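We use cookies to improve this site. OK

Battery storage tub: worth it?
Posted by SihamAoun, Wednesday, January 3, 2018

I don't buy the idea that spare batteries need a special case. A lidded tub does fine, and I can see what's left.

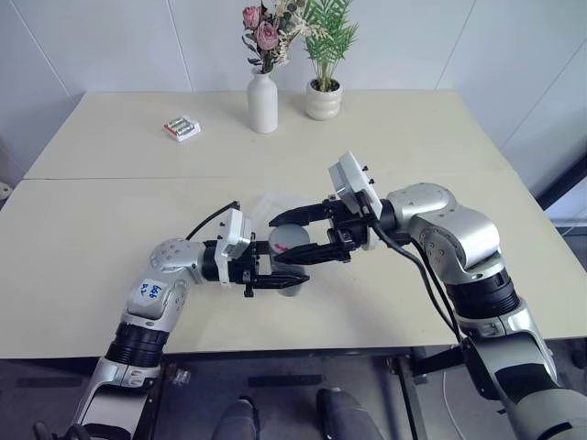
The bag gets reused too.

bristwood4: Loose cells in a tub? I'd keep them in the package until needed.

SihamAoun: Then you get 20 half-empty packages in a drawer — no thanks.

bristwood4: Still not sold. Ends can touch in there.

MKanaan: Tape the ends on the 9-volts. AAs I wouldn't fuss over.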